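Blog > Old Computers > The Office Tower, part 2

So I finally got the thing open! If you read part 1 you know this black desktop has been under my desk since before I moved to Gramwood, collecting fluff and getting slower every winter. The plan is more memory, a clean-out, and maybe a second life as the machine that holds all our photos.
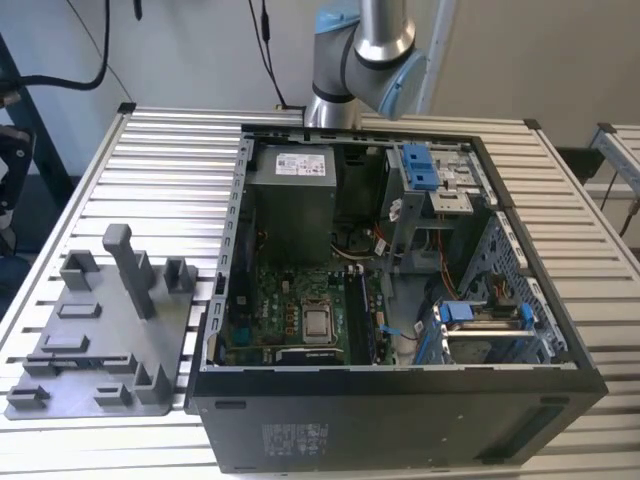
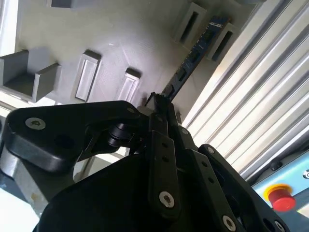
I forgot how much I love the inside of an old office tower. Everything has a place. The drive sits down in its own little bay with blue plastic tabs on the carrier, and there's another blue latch up on the drive cage, and once you've spotted that blue means "grab me" you hardly need the manual. Compare that with my last home-built case, where getting a drive out took me 29 screws and a bandage (I still have one of those screws, it came out of the carpet in March).

The wiring is another story. Orange, yellow and red everywhere, draped right across the board. I want to tidy that up with a few soft ties, loosely, so I can still get at the drives later.

Memory next. Mine is going to 16 GB, which is two sticks of 8, and I got the pair from Escobedo, the parts shop behind the bus station. They let you bring in the old stick and match it at the counter, which I think is wonderful. Please do this if you have a shop like that! Memory has a notch along the bottom edge and it only lines up one way, and the notch moves between generations, so a stick that looks perfect in the bag can be completely wrong for your board.

A few notes for anyone doing the same job:

Unplug it, then hold the power button for a few seconds. Hold the stick by its edges. Open the clip all the way before you start. Then push straight down, harder than feels polite, until it clicks. My first time I was so gentle that the computer just beeped at me for an evening.

Dust I do with a soft paintbrush and short puffs of air, with a finger on the fan so it doesn't spin. I also wipe down the inside of the side panel, where I once found a sticker from 319 Ralholm Street. No idea. I've never lived there.

Next up is the drive, and I am so excited to copy everything over. I've got a box of cables ready and a whole playlist.

Comments

Hye-jin Yoo: The blue tabs! We had a whole row of these at my old job and I could swap a drive before the coffee was done. What are you putting on it for the photos?

Edeltraud Kröger: Can you mix an old stick with a new one? I have one 8 GB in mine and would rather buy just one more.

Reply from the author: Often yes, if it's the same type, but they'll run at the speed of the slower one. Take yours along to the shop and ask!

Recent posts
The Office Tower, part 1
A label maker changed my cable drawer
Cleaning a Flerkeck keyboard, key by key
What I keep in my screwdriver roll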